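Die hundertste Zahnpastatube

Wer von lernenden Robotern schwärmt, war selten dabei, wenn sie lernen. Ich schon. Man nimmt einen Greifer in die Hand, führt ihn zur Tube, schließt, hebt, stellt ab. Dann noch einmal. Bei Skirkelska gilt eine Aufgabe nach 100 Durchgängen als angefangen. Mayu Kamata führt dort Buch und hat inzwischen 1259 Beispiele beisammen, alle aus dem Badezimmerbereich — ein Badezimmer gibt es im Labor übrigens nicht.

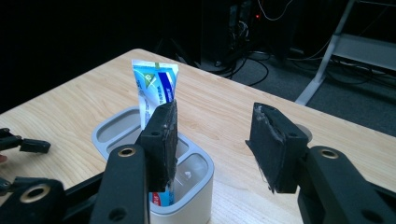 Lob der schlechten Versuche

Mein Streit mit den Kollegen von Gronow dreht sich ums Wegwerfen. Dort löscht man jeden Durchgang, in dem die Hand zögert oder danebengreift. Übrig bleibt ein Datensatz voller Menschen, denen nie etwas umfällt. Ich kenne solche Menschen nicht, und ich möchte auch keine Maschine, die von ihnen erzogen wurde. Wer nie gesehen hat, wie man einen schiefen Griff korrigiert, steht beim ersten schiefen Griff ziemlich dumm da.

Nicanor Bermúdez hält dagegen, Fehler lerne das System auch ohne unsere Hilfe. Da hat er recht. Trotzdem würde ich im Januar lieber 3 krumme Versuche behalten als den nächsten makellosen aufnehmen. Meinem Handgelenk wäre es auch lieber.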